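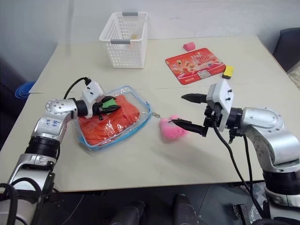
Tape, Then Lacquer: Inside the Drevar Sessions

Jocelyn Ross recorded the third Brinska album on an eight-track machine running at 15 inches per second. Most songs sit at 134 beats per minute or close to it, and there is no click track on any of them.

The band set up in one room at Drevar, with the bass amp behind a low screen. Drums went to two tracks – kick and everything else. Iida Ahonen mixed the 11 songs in May, riding the vocal by hand and cutting around 3 dB at 500 Hz on the guitars.

The vinyl side lengths caused more trouble. Side A first came in at 24 minutes, and the test cut lost level toward the center. Ahonen moved "Mbeki" to side B and rolled off the bass below 60 Hz. The second lacquer was approved the same week.

Stotex releases the record on 2024-12-06.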